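The Slow Road Back to a Good Night's Sleep

Feb 10, 2021

I used to brag about how little sleep I needed. Five hours, six if the dog allowed it, and then up for coffee while the rest of Drirton was still dark. Then one winter I started waking at 3 every morning with my heart going and my head full of bills, and the bragging stopped.

Like a lot of people I went shopping first. I bought the tea, the spray for the pillow, a weighted blanket that made me feel like a parcel, and a bottle of melatonin from the drugstore on Menon Street. Some of it was pleasant enough (I still drink the tea!) but I was still staring at the ceiling. My doctor asked what I was taking, which I should have told her much sooner, and then sent me to the evening sleep class at the Tuvdale clinic.

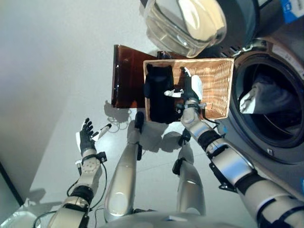 The class ran for nine weeks and the first thing they took away from me was lying in bed awake. If you haven't dropped off after a while, you get up, keep the lights low and do something dull until you feel sleepy. I tried reading, but I get caught up in stories. What worked for me was laundry. A wicker basket with some fabric in it, a hand reaching in -- there is very little in that to get the mind racing, and I would be yawning before I had matched many socks.

The second thing was the alarm, set for the same time every day, weekends included. I grumbled about this one. I had always treated Sunday as the day to catch up, and by Sunday night I'd be wide awake again and cross with everybody.

We kept diaries, too. Mine ran to 173 entries by the time I quit writing in it, most of them very boring, with the odd one about cheese. The Grusen library has since started lending out the clinic's workbook, and there's a short waiting list for it. I still wake at 3 now and then, and when I do, I go and find the socks.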